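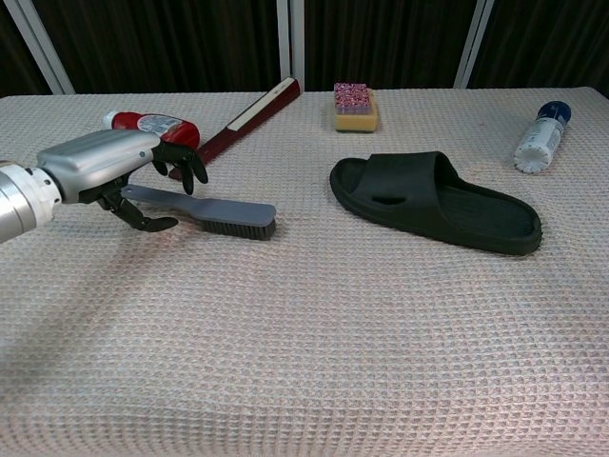 Cleaning Day Gallery – Miltville House

Welcome to the gallery of our cleaning day. We are five people sharing one house, and each October we take everything out from under the sinks and decide what stays. Here are a few lines about the things on the table.

The table. I covered it with the waffle cloth, the pinkish one, so that the top would not get scratches. The gray scrub brush is for the shower floor. The sponge with the patterned top is for the bath, please do not take it to the kitchen.

The black slide sandal. Giuliana wears this pair in the bathroom. The soles collect soap, so they get the same brush as the floor, with warm water and a little vinegar.

The red bottle with the white cap. Please close it well after use and put it back standing, on the low shelf.

If you miss something after the cleaning, ask Lalit first – he keeps a box in the basement for one month.

Text by Lihua Shao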